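Shared rooms, shared tables: a conversation with the workplace manager at Weritz

Published 19 June 2020

When Weritz moved its staff onto a single open floor in the Jerkthorpe building, the organization gave up most of its enclosed meeting rooms. In their place it set aside an area near the windows with a large white table, a few chairs and several screens, and left the rest of the floor to rows of desks. The workplace manager, who oversaw the fit-out and now looks after the day-to-day running of the floor, spoke with this newsletter about how the arrangement was planned and what has changed in the time it has been in use.

The manager has worked in facilities for 12 years, the last two of them at Weritz, and describes the position as one that is often misunderstood by those outside it.

“People assume the work is finished when the furniture arrives,” the manager says. “In my experience that is when the questions start. Where does a delivery go? Who may leave something on a table overnight? Where do you stand when you want to talk to a colleague without disturbing the person at the next desk? A floor plan does not answer any of that.”

The building at Jerkthorpe had previously been divided into small offices along a central corridor. The partitions were removed, the columns were kept for structural reasons and painted white, and the ceiling was finished in black. The design was prepared by Dmytriv, a practice the organization had worked with on an earlier and smaller project.

The dark ceiling was a matter of some debate. Several staff members who were consulted during the design period expected that it would make the floor gloomy. The manager was among those who had reservations.

“I asked for a lighter colour, and I put that request in writing,” the manager recalls. “The designers' view was that with white desks, white columns and large windows, there would be enough brightness at the height where people work, and that a dark ceiling would hide the services. I have come around to their view for most of the floor. On a winter afternoon at the interior desks I am less certain.”

The lighting was planned with those interior desks in mind. Curved strips were installed over part of the floor and straight tubes over other parts, and the circuits can be switched separately. The manager would have preferred more control still. At present, a group working at the shared table cannot lower the light above it without also affecting people seated some distance away.

The shared table was the item on which the most time was spent. Early drawings showed a conventional rectangular boardroom table, to be ordered in the same finish as the desks. Staff asked for something that could be used standing as well as seated, that could be approached from any side, and that had no corners to catch a hip or a bag.

“We settled on white, with a rounded edge,” the manager explains. “White shows every mark, and I was warned about that. My answer was that I would like to see the marks. If a table shows that it needs wiping, then it gets wiped. On a darker surface the same dirt is there and you simply do not know about it.”

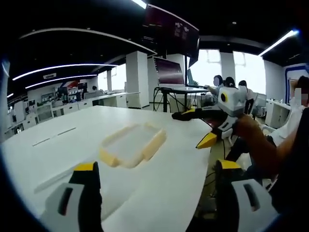 The manager's rule for the table is a short one, and it was circulated to all staff in March. Items that are in use may be on the table. Items that are waiting to be used belong on a shelf. Trays are permitted, and even encouraged, for small parts and supplies that would otherwise roll or scatter, but a tray is to leave the table with the person who brought it.

“A tray is a very useful thing,” the manager says. “It gives a job an outline. When someone puts their materials in a tray, the next person can see what belongs to that task and what does not, and the whole lot can be lifted away in one movement. Before we had that habit, clearing the table meant picking up every item and asking across the room whose it was.”

The trays were bought from a supplier, Gestarari, in a single order of 50. The manager had requested a type with see-through sides so that the contents could be checked without opening or tipping anything. The quantity was questioned at the time.

“I was told that it was far too many,” the manager says. “They are all in circulation. I would order more if the storage allowed it.”

Storage is the subject to which the manager returned most often during the conversation. The floor was designed with low white cabinets instead of full-height cupboards, so that daylight from the windows would reach the desks. The result is pleasant to look at, the manager concedes, but the volume lost was considerable, and it has not been made up elsewhere. An inventory carried out before the move listed 109 boxes of equipment, files and spare parts. A portion of this material was discarded or sent to archive. The remainder was distributed among the cabinets according to a plan that the manager now regards as flawed.

“We assigned cabinets by team,” the manager says. “It seemed fair. What we should have done was assign them by how often a thing is needed. There are cabinets close to the table that are opened once a season, and there are items used every morning that have to be carried the length of the floor. We are going to redo it, and I expect that some people will be unhappy to lose a cabinet they have come to think of as theirs.”

The screens present a different difficulty. The fit-out allowed for a display hung from the ceiling, which can be read from a distance, and for a large monitor on a stand, which can be tilted and moved toward whichever group requires it. Both are well used. The manager's concern is with the stand, and in particular with its feet.

“The legs spread quite widely, as they must if the thing is to be stable,” the manager says. “That takes up floor that does not appear on the plan. When we drew the walking routes we drew the screen and forgot the legs. I have asked that it be kept clear of the passage between the table and the windows, and for the most part that is respected.”

Seating near the windows has proved the most popular feature of the floor. It was intended for short breaks and informal conversation, and the chairs, in grey, were chosen with that in mind. Staff quickly began to use the spot for longer periods of work. The manager did not attempt to prevent this, although there was some pressure to do so.

“If people choose to sit by a window, that tells you something about the desks,” the manager observes. “I would sooner look at the desks.”

A review of the desk rows is now under way. Staff have been asked to report on glare, noise and the distance to shared equipment. Early responses suggest that noise is the chief complaint, and that it comes less from conversation than from objects being set down on hard surfaces. The manager has tried felt pads under certain items and is considering a soft mat for part of the shared table, to be rolled out when required and put away afterward.

Asked whether the open arrangement has been a success, the manager gave a measured reply. Teams that previously had little contact now work within sight of one another, and requests for help are answered more quickly. A person can look up from a desk, see that a colleague is at the table and walk over – something the old corridor did not permit. Against this must be set the absence of a quiet room, which the manager considers the most serious omission in the design.

“We have asked for one enclosed space with a door,” the manager says. “It need not be large. There are telephone calls that should not be made in the open, and there are days when a person has to read a long document from beginning to end. I made that case before the move and I will be making it again in the next budget.”

Cleaning arrangements were also revised after the move. The contract provides for desks and floors, but the contractor's staff are instructed not to touch work in progress, and on the old floor this meant that many surfaces were never cleaned at all. The shared table is now cleared at the end of each working day by whoever used it last. A cloth and a spray bottle are kept in the nearest cabinet, and the manager checks that both are there each morning.

The practice took some weeks to establish. Reminders by e-mail had little effect. A small printed card, placed on the cabinet door at eye level for a seated person, was more successful, and similar cards have since been requested for the kitchen.

The reassignment of the cabinets is expected to begin once the desk review has been completed. Staff who wish to comment on either matter may leave a note at the front desk or speak with the manager directly.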